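Comparing Two Grippers on the Marker and Cap Task
Clandetside Handling Laboratory, Bench Procedures
Prepared by Eun-ji Sun. Revised August 21, 2019.

This procedure applies to the Kakar two-finger gripper and the Pratell three-finger gripper, each mounted on the Nishimura arm. Allow one full session per gripper.

1. Mount the gripper and set the grip force to 4 newtons. Record the firmware version.
2. Place the pen holder, the markers and one sheet of white paper on the desk.
3. Review the hand reference for the three actions: handling a marker at the holder, gripping a capped marker, and writing with the cap off.
4. Run each action at low speed, then at the standard setting of 700.
5. Log every attempt, including those stopped by the operator.

Hand reference, marker task: 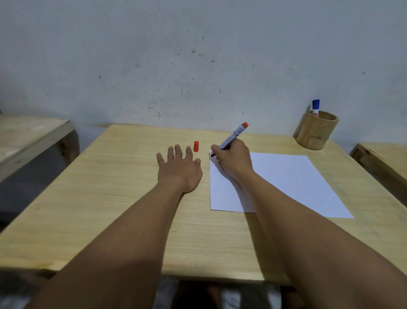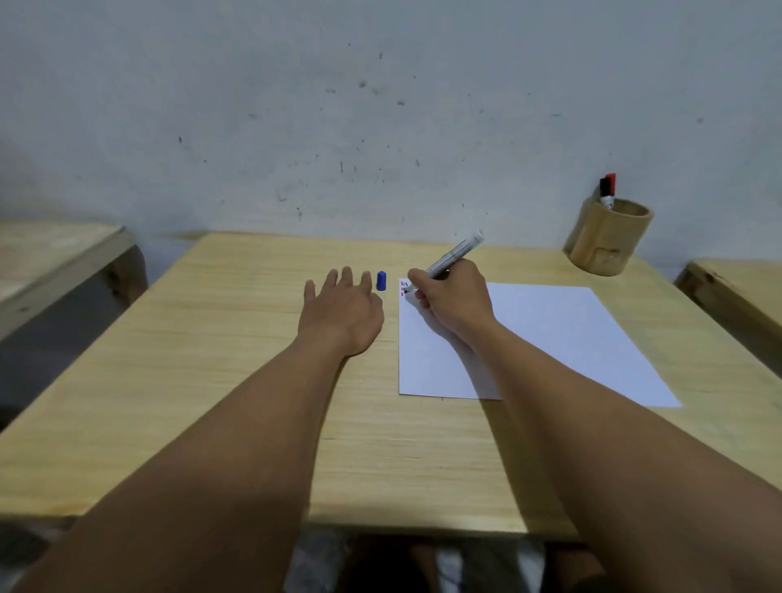 Marker and pen holder: 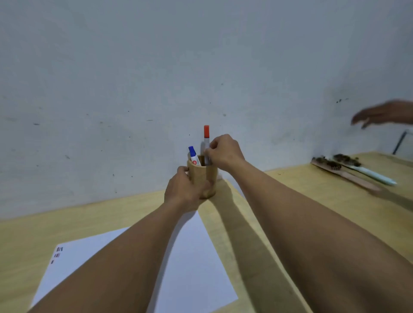
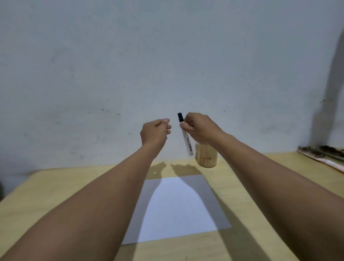 A dropped cap is scored as a failed attempt, even if the gripper recovers it. Replace the finger pads after 2,000 cycles. In the last comparison the Kakar pads showed wear after 141 attempts and were changed early; any such change must be entered in the log. Send completed logs to Trí Quan before the arm is released to the next user.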